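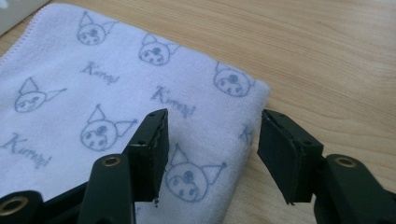 Microfibre came into my kitchen the way it comes into most people's, as a promise on a cardboard sleeve. It would dry everything faster, last for years and never leave fluff on a glass. I was doubtful, and I have stayed that way. Nobody buys a white towel with cartoon cat faces all over it for its drying power, after all. They buy the faces, and the looped cloth gets carried home with them. Folded on the table it looks very soft, with a slightly ruffled edge to the hem, but softness in the hand tells you little about a wet roasting tin.

Gemechu Admasu has run the linen stall at Narkcombe market for 30 years and sells both sorts. "People ask me which is better and I ask what they're drying," he told me. He uses cotton at home. So does his mother.

The makers would rather talk about washing. Indstead's leaflet forbids fabric softener, Gekik's forbids the tumble dryer, and Gebru's manages to forbid both in 2 languages. I have broken all these rules since January, and my towels are flatter than they were. So are the cotton ones. What I'd like is a plain figure on the label for how many washes I should expect, and so far I haven't found one.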